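Chore robots: your questions, our doubts

Can a robot clear my table yet?
Sometimes, slowly, if somebody sets it up first. Florence Gosselin watched the Doteo demo on a Tuesday and counted 18 tries at one cup. It managed 14.

Isn't that pretty good?
Would you hire a busboy who missed four?

What about shop floors?
Better. Parts show up in the same spot every time. Your kitchen doesn't work that way.

Skustis says its arm learned at home, in simulation. Does that count?
It counts as practice. A rendered cup can't chip, and a rendered pencil never rolls under the stove — ask again when it has done a week in a real apartment.

Should I wait to buy?
Yes. Amber Greenwood was quoted $1,289 a month, with 2 service visits. A dish rack costs less.
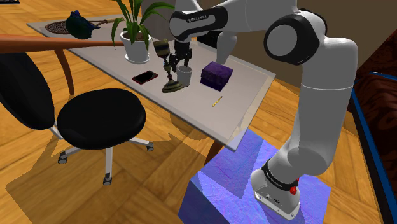
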